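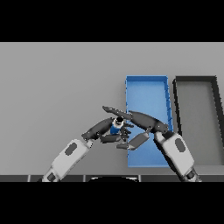 Chapter 8
Complaints and What to Do with Them

After reading this chapter you should be able to:
tell a complaint from a question or a request
describe the path a complaint takes through a small company and through a large one
write a first reply and a final reply
decide when to offer money and how much
use complaint records to find a fault in the way work is done

8.1 The Missing Shelf Brackets

In February, a customer of Hatano, a mail-order company that sells shelving and storage, opened a box and found the shelves but no brackets. She called the number on the packing slip. The person who answered was polite, apologized, and said a set of brackets would go out that day. A set did go out. It was for a different shelf.

She called again. The second person could see the order but had no record of the first call, so the customer told the whole story over. This person offered a refund. The customer did not want a refund. She had already painted the wall and wanted the shelf. She was told that somebody in the warehouse would have to look into it and that she would get a call. When no call came by the end of the week, she wrote a letter to the head office and sent a copy to the store where she had seen the shelf on display.

The brackets cost the company very little. By the time the right set arrived, Hatano had paid for two extra shipments, several long phone calls, a manager's time and a gift card. The customer kept the shelf and closed her account.

Most students who read this case blame the first employee for sending the wrong part. That mistake was small and easy to make, as the two part numbers differ by a single letter. Look instead at what happened between the first call and the second. Nothing was written down in a place where the next person could find it. The second employee was starting from zero and did the best she could with the tools she had, and the customer was the only person who knew the full history of the problem.

We will come back to Hatano in Section 8.5, where you will be asked to draw up a complaint form that would have caught the problem on the second call.

8.2 What Counts as a Complaint

A complaint is any statement by a customer that something the company did, or failed to do, has left the customer worse off than he or she expected to be. It does not have to be angry. It does not have to use the word "complaint." A customer who writes, "I'm sure this is my fault, but the lid won't close," has made a complaint, and a company that files the message under "general questions" will never find out how many lids do not close.

Companies differ in where they draw the line. Sturnon, a regional moving company, for years counted only letters and emails. Anything said to a driver was left to the driver. When the company began asking its crews to report spoken complaints on the job sheet, the total for the year rose to 3370, and the managers at first believed that service had fallen apart. Service had not changed at all. The company was hearing things its customers had been saying for years.

This is a point to remember when you compare one company with another or one year with the next. A rising number of complaints may mean worse work. It may also mean that it has become easier to complain. Before you draw any conclusion from a total, find out how the complaints were collected, and whether the method changed along the way.

Questions and requests are different, although the three often come in the same message. "Where is my order?" is a question on the day before delivery and a complaint on the day after. "Can you come in the afternoon instead?" is a request. A good record keeps them apart.

8.3 Who Hears It First

In a very small company the person who hears the complaint is usually the person who did the work. This has one large advantage: the problem can often be fixed on the spot. It also has a drawback. People find it hard to listen calmly to criticism of their own work, and they tend to explain when they should be asking. An owner who says, "We've never had that happen before," may be telling the truth, but the customer hears that she is not believed.

In a larger company the complaint goes first to someone who had nothing to do with the work. That person can be calm. He or she often has no power to fix anything, though, and has to pass the matter on. Each time it is passed on, something can be lost. Theda Voß, who ran the complaints desk at the furniture importer Shakya, kept a simple rule for her staff: whoever takes the first call keeps the case until it is closed, no matter how many other people have to help. The customer gets one name and one phone number. Her staff disliked the rule in the beginning. Open cases piled up on their own desks and could not be sent somewhere else. After a few months they had learned which people in the warehouse and the billing office would give them an answer, and they began to call those people directly.

The rule has costs. If the employee is sick or on vacation, someone else must step in, and the file has to be good enough for that person to read. It works poorly where staff turnover is high. Section 8.4 looks at other ways of assigning cases, including shared desks and assignment by type of product.

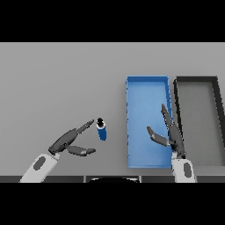
Department of Business and Management, Genmont College

How Fast Is Fast Enough?

Customers want to know two things early: that the message arrived, and when they will hear more. The first reply should answer both. It does not need to solve the problem, and it should not guess at the cause. A guess that later proves wrong has to be taken back, and the customer will remember it.

A usable first reply can be very short:

Thank you for writing about your order. I have read your message and I am sorry about the missing parts. I will check with our warehouse and write to you again by Tuesday, even if I do not have a full answer by then. My direct number is below.

Notice the words "even if I do not have a full answer." An employee who promises an answer by Tuesday depends on the warehouse. An employee who promises to write by Tuesday depends only on herself. The second promise can always be kept.

Many companies set a time limit for the first reply. Four hours is common for email received during the working day, and the end of the next working day is common for letters. The exact limit matters less than whether staff can meet it in a busy week. A limit that is missed half the time teaches employees to ignore it. If you are asked to set one, start with how long replies take now, and look at the slow ones before you look at the average.

Final replies are harder to write and should not be rushed. We will study several in the next section. For now, note that a final reply should say what happened, what the company has done about it, and what the customer can do if he or she is still not satisfied. The last part is often left out. Managers worry that it invites more trouble. Zixuan Hao, a former student in this course who reviewed old case files for his term paper, found that the letters without it were the ones most likely to be followed by a second complaint, and that the second complaint usually went to someone higher up. His sample was small, about eight letters of each kind, and should be read with that in mind.

Terms Used in This Chapter

Case owner: the employee responsible for a complaint until it is closed.
First reply: the message that confirms a complaint has been received and says when the customer will hear more.
Final reply: the message that reports the outcome.
Goodwill payment: money or credit offered when the company does not owe it.
Root cause: the fault in the work that led to the complaint, as opposed to the fault the customer noticed.

Before You Read On

1. Think of the last time you complained to a company. Did you have to repeat your story? To how many people?
2. Hatano offered a refund that the customer did not want. What question should the employee have asked first?
3. Sturnon's drivers were asked to report complaints about their own crews. What might keep a driver from doing so, and what could the company change on the job sheet to help?
4. Rewrite the sample first reply for a customer whose delivery came on the wrong day. Keep it under eighty words.

8.4 Assigning Cases

The single-owner rule described above is one of several ways to divide the work. The choice depends on the size of the staff, the hours the desk is open, and how much the products differ from one another. A company that sells one kind of thing can let any employee take any case. A company that sells both appliances and service contracts usually cannot, as the two require different training and often different computer systems.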